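Ivcombe Crayon Sort - data card

Version 3 of the card. Last edited 2020-02-12. Supersedes the January card, which had the pile and basket rules in one section and was hard to follow.

Summary

Ivcombe is a collection of short episodes of one tabletop tidying activity: oversized crayons go into black baskets, one colour group to a basket. The release has 301 episodes. The activity is the same throughout. What changes is the mix of colours on the table, how the crayons lie at the start, and how far along the sort is when an episode begins.

The set is maintained by the Ilon group. The index files are built with Floltar, and the file layout follows the older Agudelo releases, so existing Agudelo loaders should read it after the path is changed.

Contents of the release

episodes/ - one folder per episode
index.csv - one row per episode, with colour groups and start type
stills/ - 700 stills, drawn from all views
labels/ - colour group and basket for each labelled crayon
splits/ - train, validation and held-out lists
CHANGES - plain text, newest entry first

The things on the table

Table. Light butcher-block top, strips running lengthwise. The wood is pale enough that yellow crayons can be hard to separate from it in the overhead views. Annotators should zoom in before marking a yellow crayon as missing.

Baskets. Black, rectangular, with slotted walls. Three are used. A basket may be turned either way, and its direction is not labelled. The usual layout is one basket in the middle and two toward the far side, spaced well apart. Because the walls are slotted, a crayon inside a basket can show through from the side. It still counts as inside.

Crayons. Oversized, several with dark bands or markings. Some early label files call them "markers". The two words mean the same objects, and the loader maps both to "crayon".

Start types

Each episode has one of three start types in index.csv.

1. open - no basket holds a crayon. The full mix is on the table.

2. part - one or more baskets hold crayons and a mixed pile is still on the wood. Colours that have no basket in that episode stay in the pile and are labelled "unassigned".

3. late - all three baskets hold their colour groups, with a small mixed pile and some loose crayons still on the wood. A typical state has blue in the middle basket, pink and magenta in the far left one, yellow in the far right one, and a single pinkish-red stick on the table in front.

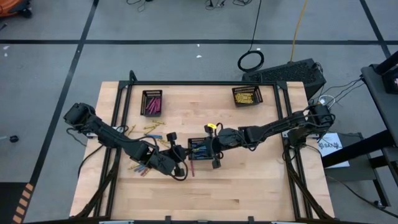

Colour groups

The labels use six groups. They are deliberately wide, as the lighting does not support finer ones.

blue - all blues, including dark blue-green
pink - pink, magenta, and pink-red where it leans pink
red - red, and pink-red where it leans red
purple - purple
yellow - yellow, olive-yellow, tan-yellow
other - anything that can't be placed

The line between pink and red is the weakest in the set. Two annotators labelled 500 crayons separately, and most of the disagreements fell on that line. If your work depends on it, merge the two groups with the merge_pink_red flag.

Dark blue-green was its own group in the January card. It was folded into blue when it became clear that most annotators were doing so anyway.

Labelling rules

Label the crayon, not the wrapper. A lighter wrapper on a dark crayon is ignored.

A crayon is "in" if most of its length is inside the walls of a basket. Resting across the rim is "edge". Everything else is "out".

A pile is any set of crayons that touch or cross. Single crayons away from the pile are labelled "stray". Strays matter more than their number suggests - they are often a colour that already has a basket, and they are the crayons most often left out of a finished sort.

Where part of a pile is covered, label only what shows. Do not guess at the rest. Set the covered flag to 1 and move on.

The two far baskets and the middle basket are named by position (far_left, far_right, middle) and never by colour. A basket with pink crayons in one episode may hold something else in the next.
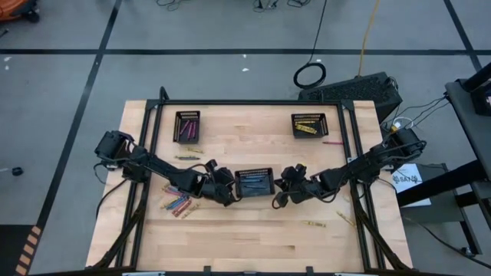 Figure 2. Part-sorted state. Blue in the middle basket, magenta-pink far left, yellow far right. Mixed pile and strays still on the wood.

Views

Most stills look down on the table and show all three baskets. A smaller group is taken low across the tabletop. Low views are useful for the basket walls and for the ends of crayons, and poor for almost everything else. The nearest basket can hide much of what is behind it, and the varnish-like shine on the wood gives a soft reflection under the basket that simple segmenters tend to join to the basket itself.

People can be seen in the background of some low views. They are not labelled and play no part in the task.

Counts should not be taken from low views. Use them together with the overhead still that has the same episode number.

Splits

Train and validation are divided by episode, never by still. The held-out list has 70 episodes and was fixed before labelling began. Please don't tune on it.

Known problems

- Yellow on pale wood, as noted under the table entry.
- Blue crayons low in a black basket are under-labelled in the overhead views. Add them if you find them, and send the file back.
- Three baskets and six colour groups means there is always something left over in a full mix. A clear table is not the end state. The end state is each assigned colour in its basket.
- In low views the pile is often seen end-on, so a crayon may show only as a coloured tip. Label the colour and set length to 0.

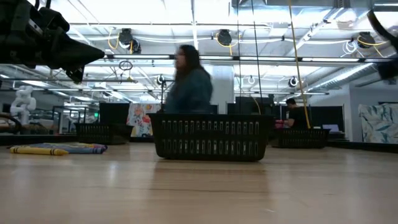
Reader notes, copied from the issue list

Could the leftover colours have a place to go? We tried using the set to score tidiness and the unassigned pile swamps everything else. Even a fixed patch of table would do.

Reply: no change is planned for this version. A fixed patch would need new episodes. For scoring, drop the unassigned rows first (drop_unassigned in the loader) and count strays only in the assigned colours.

Citing

Cite as Ivcombe Crayon Sort, version 3, Ilon group. If you used merged colour groups, say so, as the results can't be compared with the six-group ones.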